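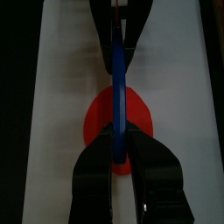 The damp is coming up through the floor and has nothing to do with the gutter, according to the surveyor from Jarley, who was on the phone before eight. I had the gutter down as the cause since October and am not yet persuaded. His meter gives a high figure at skirting level on the north wall and an ordinary one at shoulder height. Mine gives the same pattern, but it is a cheap pin type and reads old salts as water.

23 January 2020. Hygrometer in the back room 71 per cent at breakfast, 66 by noon with the window on the latch. Outside 4 degrees, no wind. Moved the bookcase out 200 mm from the wall. Plaster behind it is soft in a band along the bottom, with white fur on the paint. Scraped a patch and taped polythene over it, all four edges sealed. If the moisture forms on the room side it is condensation; if behind, the wall.

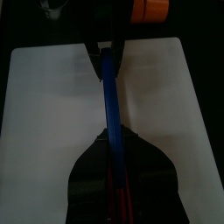 The Holberg dehumidifier collected 2 litres overnight, against 1.4 the night before. The increase may only mean the door was shut. Must keep the door the same way each night or the figures are useless.

Vedeck have quoted 2000 for injecting the wall and replastering to a metre. Their letter does not mention the outside ground level, which is above the airbrick at the corner. Digging that out costs a weekend – will do it first and leave the quote unanswered. Check polythene Saturday. Buy tape.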